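Brzozowska Bindery Room — winter safety walk-through
Checked by Maja Jabłońska, with Radosław Sadowski on the ladder
Sunday, November 19, 2023

Marks used: OK, FIX (please do it before the next open evening), WATCH (fine today, look again in January). Comments are mine unless they're initialed RS.

DOORS AND WAYS OUT

Front door opens fully, closes by itself — OK
The new closer is wonderful! It used to slam so hard the type cases rattled.

Back door opens without a key from inside — OK

Path to back door clear — FIX
Two rolls of book cloth and the Fedmont delivery were standing in it. We moved them under the stairs, but that can't be their home either. Cloth goes on the rack, even when the rack is full of somebody's marbled paper.

Exit sign lit — OK

Stair treads and handrail — WATCH
The third tread from the top has a little give in it. RS: Screwed down again, feels solid, but I'd like to see how it does once the heating has been on for a while.

FIRE AND HEAT

Extinguisher by the sink, gauge in the green — OK
Tag number 2855, matches the log.

Extinguisher by the press, gauge in the green — OK

Smoke alarm tested — OK
Very loud. Apologies to the people upstairs, who were lovely about it.

Glue pots: cords, lids, thermostats — FIX
Pots 1, 3 and 4 are in great shape and cleaner than I've ever seen them. Pot 2 has a nick in the cord near the plug, so I've taped a note on it and put it in the office. Please don't rescue it, however badly you want a second pot on the go.

Finishing stove for the brass tools — OK
Heat-proof tile underneath, nothing stored on the shelf over it. Thank you, whoever finally moved the tissue paper.

Rags in the lidded metal can — OK
Can emptied today. It fills quickly when the leather group has been in, so please carry it out yourself if the lid won't close.

CUTTING TOOLS

Board shear: guard and clamp — OK
RS: Clamp cleaned and oiled, blade wiped down. The counterweight bolt was a quarter turn loose. Worth a hand on it every time you start a session.

Guillotine locked when not in use — OK
Key in the office. Only people who have done the guillotine hour may sign it out. If you haven't done it yet, do come, it's my favorite hour of the month and you leave with a notepad you trimmed yourself.

Knife blades in the sharps jar — FIX
I found 11 loose scalpel blades in the pencil drawer. Eleven! The jar is on the windowsill, it has a slot in the lid, and it takes them wrapped or bare.

Paring knives stored with covers — OK
The leather sleeves that the Gollwood visitors made for us fit beautifully.

PRESSES AND HEAVY THINGS

Nipping press bolted to its stand — OK

Standing press: screw, platen, bar — WATCH
Everything turns smoothly, but the bar was left in the screw, sticking out at exactly forehead height. It belongs on its hook on the wall.

Lithography stones — OK
Bottom shelf only, and two people to lift, please.

Shelves fixed to the wall — FIX
The tall one next to the sink has lost a bracket screw. RS: I have the right size at home and will bring it. Until then nothing goes on the top two shelves.

AIR, LIGHT, HANDS AND EYES

Extractor fan — OK
Filter changed. The old one was something to behold.

Lamps over the benches — FIX
One tube flickers at the sewing end. The spare ones in the cupboard are the wrong length, so I'll ask Zodport to swap them when they deliver the gray board.

First aid box — OK
Restocked with finger dressings and eye wash. If you use the last of anything, write it on the card inside the lid, even if you're in a hurry to get back to a wet case.

Goggles and gloves — OK

FLOOR AND BENCHES

Trip hazards — WATCH
The extension lead for the glue bench is taped down and the tape is lifting at one corner.

Bench tops clean and steady — OK
Scraped, wiped and checked with a good shove from each side. The folding bench needed a wedge and now has one. I'm so pleased with how this room looks when all the surfaces are clear, and it took the pair of us less than a morning.
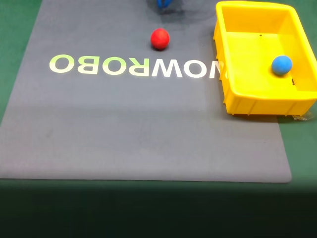

One more request on benches: please put your work away at the end of the evening, weights and boards included, with your name on the stack. Open FIX items go up on the door list tonight, and anyone who'd like to take one can put their initials next to it. Radosław has already claimed the shelf.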